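OK so I have gone completely down the bottled tea hole and I need to talk about it. Unsweetened jasmine tea. Cold. From a plastic bottle. I am a changed person!

Background: I grew up thinking bottled tea meant lemon and enough sugar to make your teeth hum. Then Siham Issa left one of the Chinese unsweetened ones on my desk in November and said "try it cold, don't sip it, drink it." I drank it. I went out that same evening looking for more.

The brand is 东方树叶 and the jasmine one is my favorite by a mile (I've had it three times this week, no regrets). The label is so pretty — a little blue butterfly with a round cream-colored flower under it, and a green stem curving off to the corner. I've started peeling the labels off and sticking them in my notebook. They tear if you rush!

Color is a big part of it for me too. It's this pale gold, almost straw, and it looks amazing next to plain water. I keep a water on the table anyway when I'm tasting, because you want a mouthful between teas or the second one just tastes like the first.
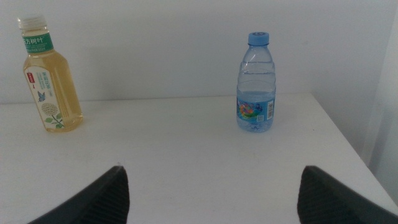
Anyway, tasting notes, such as they are. First mouthful is all flowers. Then it goes a bit grassy, then there's a dry little tug at the sides of your tongue that I've come to really love. Zero sweetness. If you're used to sweet tea, give it half a bottle before you decide. My brother gave up after one gulp and he's wrong.

Temperature matters a LOT. Straight from the fridge it's crisp and the jasmine stays in the background. Leave it out for twenty minutes and the smell gets way bigger. I go back and forth on which I like more. Today I'm team twenty minutes.

Food! Dumplings, obviously. Salty peanuts. Cold sesame noodles are the best match so far — it cuts right through all that sesame. Did not love it with chocolate.

Where I buy it: Srour, the little grocery with the green awning, bottom shelf of the back fridge. They had the oolong on Sunday too and I grabbed the last two. Settimio Grasso says the oolong is better and I'm trying very hard to stay open-minded.

Oolong report coming once they've chilled. If you have a favorite unsweetened bottled tea please tell me, any kind, barley and buckwheat included. I have fridge space and I'm not afraid to use it!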